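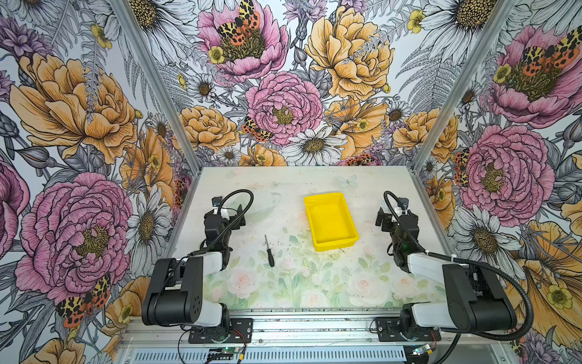
The screwdriver gets its own tray

September 1, 2018

So I've finally started on the tools. I put it off all winter because every time I opened the bottom drawer I'd see the tangle of Allen keys and picture hooks and shut it again. But a little screwdriver with a black handle, sitting next to a bright yellow tray, is enough to get me going apparently! I do love a yellow tray. Low sides, open top, and you can spot it from across the room when you're hunting for the tape measure.

My rule this time is that anything I use more than once a month lives in a tray, and everything else goes into the old Bundska tin in the garage. Small screwdrivers are in. The 163 mystery screws I tipped out of a jam jar are very much out (yes, I counted, it was raining).

I know roses aren't everyone's idea of a workbench. I've gone off plain tops completely though — pale pink flowers and soft green leaves make me want to keep a surface clear, and grey never did that for me. Big floral wallpaper behind it as well? Yes please. My sister reckons it's like doing repairs inside a teapot.

If you're after trays, the homewares shop in Berncombe had a stack of them back in May for 10 dollars each, in a few colours. I also tried a Galang drawer divider, 60 centimetres long, and it was too long for every drawer I own, so measure first.

Next up is the sewing box, and then the cupboard under the stairs, where I'm fairly sure there are 100 tea lights and no matches. If anyone has a good way of storing picture hooks, leave me a comment, they're still in a mug on the windowsill.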